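Forum des copropriétaires – Résidence Priltholm
Rubrique : Parties communes
Sujet : Linge de la cuisine partagée, fréquence de renouvellement

gestion_priltholm
Mesdames, Messieurs,
Le contrat conclu avec la blanchisserie Bestbridge arrive à échéance en décembre. Le syndic Matska propose de passer d'un ramassage hebdomadaire à un ramassage par quinzaine, pour une économie de 171 euros par trimestre. Les observations sont recueillies dans ce fil.

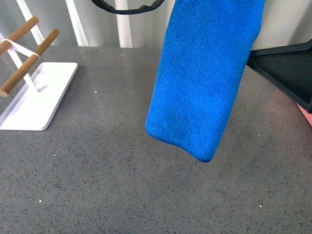
Réponse n° 1 – lot_12
Je suis défavorable à cette proposition. Un torchon en service pendant deux semaines ne répond pas aux règles d'hygiène élémentaires. L'économie, répartie entre les lots, demeure négligeable.

Réponse n° 2 – bat_B_conseil
Le conseil ne partage pas cette analyse. La cuisine est réservée 4 fois par mois en moyenne – le ramassage hebdomadaire porte donc souvent sur du linge propre.
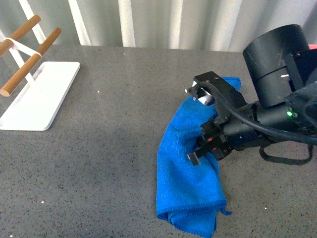
Il conviendrait en outre de consulter un second prestataire. La société Cheng accepte les enlèvements à la demande, sans abonnement.

Réponse n° 3 – lot_12
L'enlèvement à la demande suppose que chaque utilisateur signale le linge sale. L'expérience de l'an passé n'incite pas à l'optimisme. Je maintiens ma position.

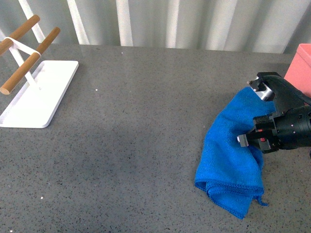
Réponse n° 4 – gestion_priltholm
Il est pris acte des deux positions. Un devis sera demandé à la société Cheng et joint à la convocation. Dans l'attente, le rythme actuel est maintenu.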